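The Night Shift at Level Seven

I got the job at Wellon because I can sit still for a long time and because I don't throw up. Those were the two questions on the form, more or less. The headset they were launching was called the Flikel, and they needed people to live inside it for whole evenings and say what felt off.

I had never owned anything like it. My last game console was a hand-me-down with a sticky button. But the rent in Clandville had gone up again in August, and testing paid better than the bakery, and you got free soup.
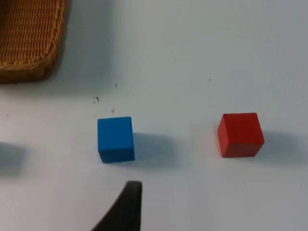
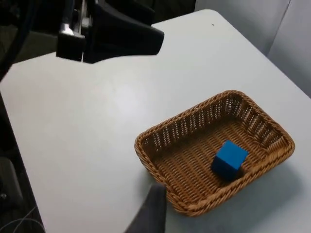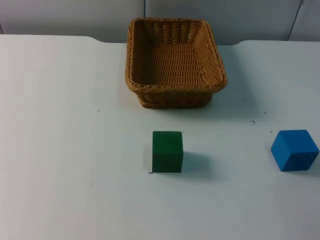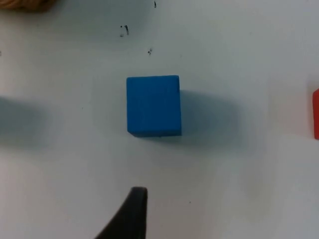 Before the Lighthouse

My first week was all menus. You float in a gray nowhere and poke at buttons the size of dinner plates, and then you write down whether poking them was pleasant. I wrote "fine" so many times that my supervisor asked me to pick a second word. I went with "okay."

Then they moved me to the story team, and the story team had a lighthouse.

I can't tell you much about the plot. It changed every few days anyway. You were the new keeper, there was a storm, there was a ship you could save or not save, and there was Lu. Lu was a small lantern that followed you up the stairs and talked. That was her whole deal. She was supposed to give hints if you got stuck, stuff like "maybe check the oil" or "that rope looks loose to me."

The tower had seven levels and 230 steps, and you had to climb all of them yourself by swinging your arms. My shoulders were killing me! I'd go home at two in the morning and lie on the kitchen floor because the floor was cool and the bed was farther away.

On maybe my tenth climb I stopped on level seven to rest. The script didn't expect anybody to stop there. There was a window with a bit of sea in it and nothing to pick up. I leaned on the sill, which you can't do, so I stumbled a little, and Lu said, "You always stop here."

I took the headset off. I looked at the desk, the soup cup, the exit sign. Then I put it back on.

"I've never stopped here before," I said out loud, like a crazy person.

Lu bobbed up and down. "Maybe check the oil," she said.

So I filed it. Bug report number 51, I remember because it was taped to my monitor later. "Companion claims prior knowledge of player. Level seven, at window." The writer for that section came by the next night with a bag of pretzels and told me there was no such line. She pulled up the whole script for me and searched it. There was "You always forget the oil" and there was "We should stop here," and that was as close as it got. She figured the audio had glued two of them together. It does that sometimes, she said, when the build is tired. I liked that she said tired.

I wanted that to be the answer. I climbed again and stopped at the window – nothing. I climbed again and stood there almost an hour, with the storm going around and around on its loop, same gull, same flash. Lu told me about the rope. She told me about the oil. She went quiet, the way she does if you don't move, and her light went down low to save the battery or whatever lanterns save.

"My mom used to leave the porch light on for me," I told her. I don't know why. It was late, and she was sort of the right color. "Even after I moved out. I'd drive by to check."

The gull went past. The flash went off.

"That rope looks loose to me," said Lu.

They fixed bug 51 in the next build. The note just said "closed, audio." In the new version the window on level seven was gone too, they'd bricked it over to save on the sea, and the stairs went right up past it with no landing. It was a better climb, to be fair. Much easier on the shoulders.

I finished out my contract and they let me keep a Flikel, one from the early batch with a scratch on the strap. It still runs the old build if you don't let it connect to anything. I don't play it a lot. Some nights I go up as far as the window and lean on the sill and stumble, and I wait through the storm a couple of times, and then I tell her good night and take the thing off and go turn on the porch light.

Last updated in August

Comments

saltandstatic: Ok the "build is tired" line got me. I did QA for two summers and that is exactly how we talked.

momofthreecats: Did she ever say it again?? You can't just leave me on the stairs like that

drowsypixel: I would read a whole book about the lantern. Also my shoulders hurt now.

momofthreecats: Read it again before bed. Bad idea, now I'm missing my mother.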